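Cuaderno de taller, miércoles, 9:40

Sigo con la prueba de papeles para limpiar el cabezal de la balanza antes de pesar los pigmentos de Trevero. El paño de siempre deja pelusa y falsea la segunda cifra. Corté muestras de 10 cm y las pesé secas y tras 60 s en agua destilada. La marca Sotedix se deshizo al escurrirla; queda descartada.
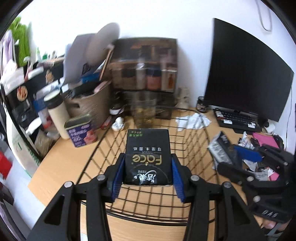 Caja negra de pañuelos, bandeja de rejilla, mesa clara.

Repetí el pesado con 2 muestras por papel. El de Fidlow aguanta, pero suelta fibra al frotar el borde del platillo. Falta probar con etanol. Ojo: la humedad de la sala subió a media mañana y habrá que tarar otra vez. El pigmento ocre apelmaza más que el azul, conviene tamizarlo antes.
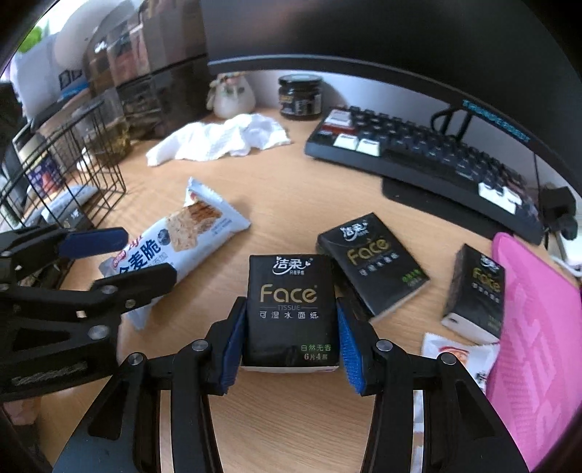 Desde Kaewsai contestan que ellos dejan secar el platillo 19 minutos antes de tarar y que con menos tiempo la lectura deriva. Piden también que anotemos el lote de cada papel.

Pendiente: etanol, lotes, tamiz fino. La hoja de pesadas está en el cajón de la balanza.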